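Student Work > Creative Practice > Project Reports

Making Something Every Day in a Small Apartment
Project report, spring term

I signed up for this project thinking I'd write a play. I did not write a play. What I wanted to find out was pretty simple: if you live in a small place in a noisy city, can you keep a creative habit going for 28 days without renting a studio or waiting for the mood to hit? My rule was one finished thing a day, any kind, 30 minutes tops. A drawing counted. So did a song with only a chorus (I have a lot of those now).

I started in my own place in Vorkska, which is a great neighborhood if you like bakeries and a terrible one if you like quiet. The first week was all excitement — I drew the fire escape, I wrote a poem about the downstairs door buzzer, I felt like a genius.
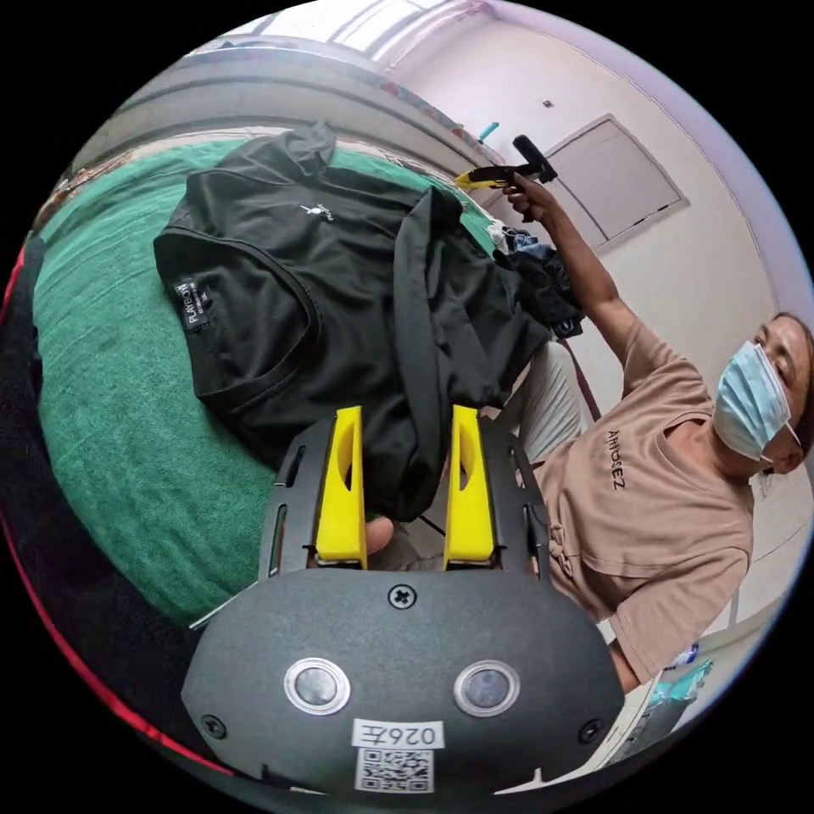 By week two the genius feeling was gone and I was making collages out of grocery flyers at midnight. My advisor had told us to log our mood before and after every session, so I did, with a number from one to ten. Before scores dropped like a rock that week. After scores didn't drop nearly as much, and that surprised me more than anything else in my notebook. Even the flyer collages cheered me up a little!

I also tried working in other places. Mota is a coffee shop with big tables and slow service, so you get plenty of time. I wrote eight pages there in two visits, all dialogue, and most of it was stuff I'd overheard in line.

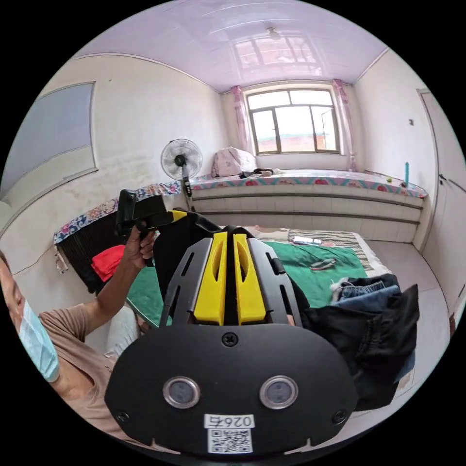
The other spot was the Breltico, an old movie house that opens its lobby during the day. It's gorgeous and freezing. I got one decent sketch of the staircase and then gave up and went home for my gloves. I'd still go back in warmer weather, and I'd bring a thermos.

For the last part I put together a little zine called Pokum with my favorite pieces and left copies in the lobby and at the coffee shop, with an email address on the back. I asked people one thing: does where you live change what you make?

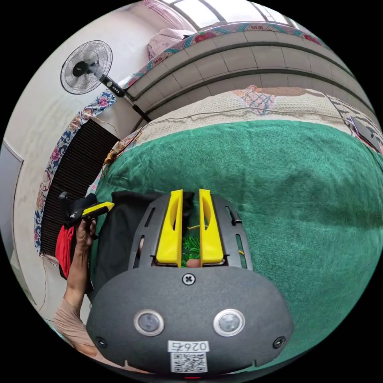
One reader wrote back that the city had never inspired her much, but it had made her quick, and she now writes everything between two subway stops. She also said my staircase drawing had too many stairs. Fair!

Her note got me to go back through my log and look at time. My best pieces mostly came from the short sessions, when I had somewhere to be afterward. The long evenings at home gave me a lot of half-ideas and one really ugly clay bird.
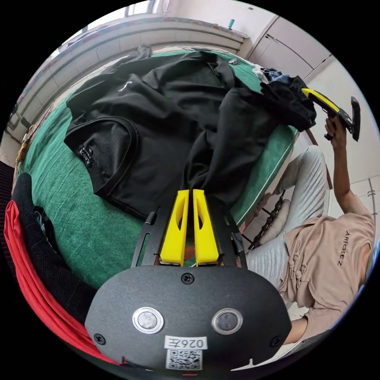 If I did it over, I'd set aside the clay and stick with paper, and I'd pick my locations before starting so I could compare them properly. My mood scores are also just mine, one person in one winter, so I can't claim much from them. The full log and a scan of Pokum are in my project folder. I'm still doing the daily thing, by the way, though I've let myself have Sundays off.

Back to top | Contact the program office | Submitted March 18, 2026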